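Reviews > Weather & Garden > Rain Gauges

Brukard Rain Gauge: Five Months In

I bought the Brukard in March after a dry winter, mostly to have my own numbers. The nearest official station is 11 miles away on the other side of a ridge, and its totals never seemed to match what fell in my yard. It replaces a Skovska wedge gauge that cracked in its second freeze.

The Brukard is a plain manual gauge with a funnel, a measuring tube and an outer cylinder that catches the overflow. It holds 11 inches in all. The tube is marked in hundredths and the lines are dark enough to read at 6 a.m. without a flashlight. The mounting bracket takes two screws, and I had it on a post in five minutes.
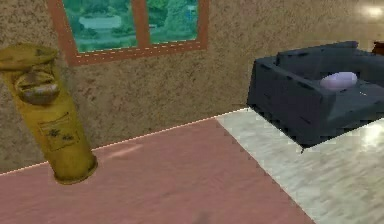 Yellow cylinder with a wide rounded cap, against a rough tan wall.

For accuracy I compared it with a Kwon electronic gauge set six feet away. In light rain the two agreed to within a hundredth or two. In heavy rain the Kwon read low every time. One Saturday storm gave me 2.14 inches in the Brukard and 1.88 on the Kwon display. Rodrigo Pinheiro, who has reported daily rainfall from the next valley for years, told me that tipping buckets often fall behind in a downpour.

There are some problems. The funnel fits tightly and is hard to pull off with cold hands. Small bugs get into the tube, and the brush that comes with it is too short to reach the bottom. I use a bottle brush from Fetotton instead. You also have to take the funnel and tube out before a hard freeze, and the instructions only mention this on the back page.

It doesn't log anything, so you need to go out and write the number down. I keep a notebook by the back door and have missed 3 mornings so far — all of them dry.

If you want totals on your phone, get the Kwon. For drought records or watering decisions I would take the Brukard, with a longer brush.

Rating: 4 out of 5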